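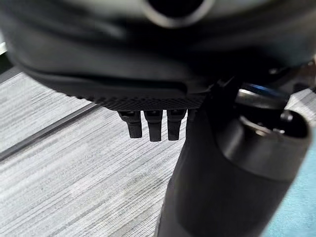
The gripper dropped out again at cycle 1,290, same fault as before: position error on close, controller goes to hold, arm stops where it is. I had the log running this time.

Motor current was normal up to the fault. Supply voltage was not. It sagged for 46 ms, recovered, and sagged again when the wrist rotated back. That ruled out the fingers, which I had already stripped and cleaned for no good reason.

I moved the wrist by hand with a meter on the supply pair. Past 100 degrees the reading jumped. The cable was going open inside the jacket, nearly at the connector, where I had set the bend radius too tight during the rebuild in May. No damage on the outside. Vernon Després had told me to leave more slack there and I had left less.

The part that bothers me is the recovery. When voltage came back, the Gerlach controller rebooted and ran its homing routine without asking. Homing opens the gripper. Anything held at that point gets released, and my hand was under it twice.

Changes so far:

New cable, longer service loop, clamp moved 2 cm back.
Homing on boot disabled. It now waits for a manual command.
Undervoltage event wired to the arm's protective stop.

I have not tested the stop with a full payload. The old cable is going to Ivville to be cut open, and I want to see how many strands are left before I pick an inspection interval.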